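Tablecloth

Reading time: 2 min

A tablecloth is a piece of fabric which is laid over a table, for protection of the surface or for decoration. It may be woven from linen, cotton, wool or synthetic fiber. The oldest household lists of the town of Arum, from 1,682 homes, name the linen cloth among the goods that a daughter received at marriage. 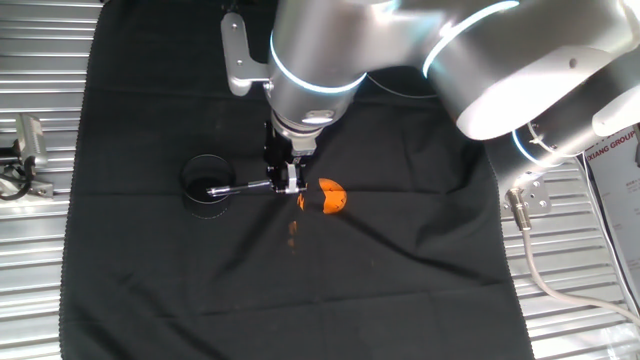 White was for a long time the usual color for dinner, as it could be boiled. Dark cloths were used for work, for card games and in houses of mourning. In the Rallis valley the dark cloth was woven from wool and was never washed in winter.

The part of the cloth which hangs down over the side is called the drop. For daily meals a drop of 8 inches is common, and for formal dinners it can be 19 inches or more. Under the cloth many families put a second, thicker one, called the silence cloth, to reduce the noise of plates.

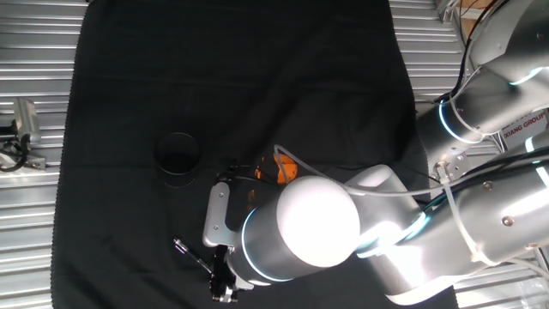 Damask is a cloth with a pattern made by the weave itself. The mill at Provier produced about 3,000 damask cloths in a year, mostly for hotels. Its pattern books were later put in order by Drita Lazarević, and they can be read in the town library on Saturday.

See also: napkin, table runner, oilcloth

14 shares · 2 comments

We use cookies to improve your visit. Accept | Settings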